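Minutes, Dekham Community Tennis Club, July general meeting
21 Jul 2020, held on the grass behind court 6

I got handed the notebook again, so these are my minutes and they'll read like me talking. If I got something wrong, tell me before the next meeting and I'll fix it. We started a few minutes late while people found shade and spread their chairs out.

**Last month's minutes**

Approved, with one correction. I wrote that the backboard would be painted green, and what we agreed on was blue. The paint is already bought, it's blue, and it's sitting in the shed.

**Courts and nets**

We spent a long time on this one, longer than I thought we would! Courts 1 through 4 are in good shape. Court 5 still has the crack running from the service line toward the side fence, and it has gotten wider since spring. Two people said they've had balls skid off it in the middle of a point. I've played on it and I agree, it's bad when you're coming in on a short ball.

We had one quote, from Skindeck, which does the surfacing at a couple of other places nearby. They'd fill the crack and put a fresh coat over that half of the court for $500. Somebody asked if we could just fill it ourselves from a bucket, and somebody else reminded us that we tried that two summers ago and it's the same crack. Motion to accept the quote, seconded, passed with one no. The court will be closed while they work and for a few days of curing. I'll post the dates on the gate as soon as I have them.

The net on court 3 has a hole near the center strap big enough to pass a ball through. We have a spare in the shed, but it's the old one with the stretched cable. We agreed to patch the good net with cord for now and look at buying a new one in the winter, when we aren't also paying for a crack.

Windscreens: please stop tying them with shoelaces. There is a bag of proper ties on the hook inside the shed door.

**Summer ladder**

The ladder is going really well this year, probably because so many of us have nowhere else to be. We have 50 players signed up across singles and doubles, and most are playing their matches on time. A few rules came up again, so I'm writing them down the way we agreed them:

- You can challenge up to three places above you.
- The person challenged has ten days to play. After that the challenger takes the spot.
- Rain doesn't count against anyone, but you have to text the ladder chat the same day.
- If the score is disputed, you go back to the last score both players agree on. Please don't bring it to me at dinnertime.

There was a longer talk about the ten-day rule. One side thought it was too short for people working odd shifts, and the other side thought stretching it would leave the middle of the ladder stuck for weeks (this happened last year, I was in the middle of it, I was very annoyed). We voted to keep ten days and let any player freeze their spot once during the season for up to two weeks. I think that's fair. While frozen you can't challenge anybody either.

Doubles pairs asked if they can swap partners midseason. We said yes, one time, and the new pair starts at the lower of the two spots.

**Juniors**

Junior clinics are running with smaller groups, and the mornings are full. The afternoon group has space, but it's hot out there and I understand why parents don't want it. We talked about starting the afternoon group later, after the worst of the sun. The coaches are fine with it as long as they're done before the evening court bookings begin, so we'll try that starting next week and see if anyone shows up.

Each clinic session is 90 minutes, and we agreed that two of the water breaks should be on the schedule instead of left up to the kids, who won't stop when they're having fun. Kids bring their own bottles. The fountain by the gate stays off.

The junior team match against Manurung is on for the end of the month at our place. Six singles and three doubles, regular scoring, with a match tiebreak in place of a third set. Parents can watch from outside the fence along the parking lot side. I know the view is better from the bench on the other side, but players need that bench. 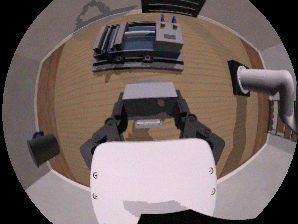 Grip came up next, and it took over the meeting for a while. The coaches say half the juniors are squeezing the racket as hard as they can from the first ball to the last, and by the end of a clinic their forearms are worn out and their volleys are flying long. I said that my own forehand has the same problem, which got more agreement than I was hoping for. One coach explained it to us with a regular continental grip and a ball tossed from close up, and told us to hold on just firmly enough that the racket doesn't turn on contact. The gripper in the picture has that gray box held between two fingers, one on either side, and that's pretty much the drill the coaches want the little ones to start with: a ball between both palms, passed down the line, no squeezing. After that they pick up the racket and try to keep the same feel. They'd like to do it as a warmup at every clinic through the end of summer, and we all said go ahead.

Related to that, the overgrips in the loaner rackets are shot. Most are slick and a couple are peeling at the butt cap. We have enough money in the juniors line to redo all of them, and we picked the Fisano tacky ones over the dry ones, mostly because the kids who have tried both like them better. I'll order them this week. If you can rewrap a racket without leaving a lump at the top (I can't), please come by the shed before the next clinic and do a few.

**Balls**

We're going through them faster than we planned. The ladder matches use a new can each, and the loser keeps the balls, which people seem happy with. Practice balls are a different story. The hopper on court 2 is full of dead ones and people keep putting more dead ones in. If it doesn't bounce to your knee, put it in the bin marked DOGS next to the shed. The shelter comes by for them.

For the time being everyone should serve with their own marked balls in social play. I know it's a pain and it slows things down between points — push the other person's back with your racket or your foot. We talked about dropping the rule and decided to leave it alone until the next meeting.

**Booking and lights**

The online sheet is working better than the clipboard did, but people are still booking two slots in a row under two different family members. You know who you are. We agreed on one prime-time slot per household per evening, and if a court is still open ten minutes after the hour, anyone waiting can take it.

The lights on courts 1 and 2 are on the timer again. The timer was an hour off after the power cut, and it's been reset. Courts 3 and 4 still have to be switched on at the box. Please switch them off when you leave, even if someone is playing on the next court over.

**Fall tournament**

Short discussion, since it's hard to plan anything right now. Everybody wants one if it's allowed. We talked about running it over two weekends instead of one so there are fewer people on site at a time, with no lunch and no trophy table. Mixed doubles would be the first event to go if we run short of daylight, and yes, there was groaning. We'll decide on dates at the August meeting.

One idea I liked was a consolation draw that starts right after the first round, so everyone gets at least two matches. I'll write up what that would look like and how many courts it needs.

**Things people said they'd do**

- Accept the court 5 quote and get dates: me
- Order overgrips: me
- Patch the court 3 net: the doubles group that plays there in the mornings
- New afternoon clinic time, message to parents: coaches
- Consolation draw write-up: me again
- Paint the backboard (blue!): whoever is around on the first dry morning, brushes are in the shed

Next meeting is in August, same spot on the grass. Bring your own chair, and bug spray if you're sitting near the hedge.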